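House Pour: A Cider Made for One Restaurant
Project report, Beverage Management practicum
Elikem Nutsugah and Gunārs Stankevičius

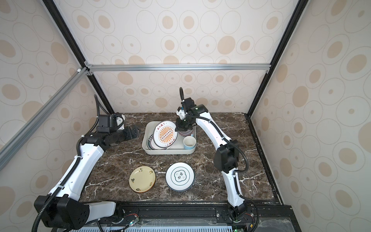
1. Background

Restaurants often put their own name on a bottle, but in many cases the drink inside is sold elsewhere under another label. We wanted to follow a case where the drink was made for one kitchen from the start. Trullberg is a 42-seat restaurant with a short menu built on pork, smoked fish and root vegetables. Isberg is a cider maker twenty minutes away by car. The two had talked about a joint cider for a while and agreed to let us help with the tasting work and the menu text as our spring project.

The working name was Kairys. It stayed on the label in the end, mainly because the label had to go to the printer before anyone had a better one.

2. What the restaurant asked for

The chef gave us a one-page list. The cider had to be dry enough to drink with the smoked trout starter and still hold up next to the pork shoulder, which comes with a mustard and apple sauce. It should be sold by the glass and by the bottle. Alcohol had to stay under seven percent so that guests could order a second glass at lunch. The manager added that the bottle should fit the existing fridge shelves, and this ruled out the tall bottles Isberg normally uses.

3. Tasting work

Isberg prepared four base blends. Blend A was mostly dessert apples and was light and sharp. Blend B had more bittersweet fruit. Blend C was the same as B but had spent the winter in used oak. Blend D was A and C mixed in equal parts.

We held three tastings at Trullberg, all on a Friday before dinner service. The panel had 16 people: kitchen and floor staff, two people from Isberg and students from our course. Each blend was poured without a name and tasted first alone, then with the trout, then with the pork. Tasters wrote a score from one to ten and a short comment.

Blend A did well with the trout and badly with the pork. Several comments said it "disappeared." Blend C had the opposite problem, and two of the servers thought the oak made the fish taste bitter. Blend B was nobody's first choice at the first tasting but came second with both dishes. Blend D scored highest overall at the second and third tastings.

After the second tasting Isberg changed D to have slightly less of C in it. Gunārs thought this was a mistake and said so in his notes. The third panel liked the new version a little better with the trout and the same with the pork, so it was kept.

4. Cost and price

The first run was 1622 bottles. The total cost to the restaurant, with labels, corks and delivery, came to 2710 dollars above what it would have paid for the same number of Isberg's standard bottles. Most of the difference was the smaller bottle and the short label run.

We suggested pricing the glass one dollar over the standard cider. The manager chose to keep the two at the same price until the end of May and then look at it again. We did not have sales numbers for the higher price when this report was written.

5. Menu text and staff notes

Our first menu text was too long. It named the apple types, the barrels and the orchard and took up as much space as two main courses. The final version reads: "Kairys – dry cider from Isberg, made for our trout and pork." The rest went on a card for the floor staff, with serving temperature, glass size and answers to common questions (is it sweet, is it gluten free, can I buy a bottle to take home).

Elikem spent two evenings on the floor to see how the card was used. Servers who had been on the tasting panel hardly looked at it. The newer ones read from it at the table, so we cut it to five lines and printed it in larger type.

6. Problems

The scoring sheet had no place to mark which dish a comment was about, and we lost some of the comments from the first tasting because of this. We also tasted in the same order each time, A to D. A mixed order would have been fairer, and D may have gained from coming last.

The Gistach farm shop asked whether it could stock the cider. Trullberg said no for this year. The agreement with Isberg does not cover sales outside the restaurant – that would have to be settled before a second run.

7. Next steps

Isberg will hold back some of blend C for another mix in the fall. Trullberg wants a version for the winter menu, with duck in place of the pork. The score sheets and the revised staff card have been handed to the manager, and the corrected scoring form is attached to the course copy of this report.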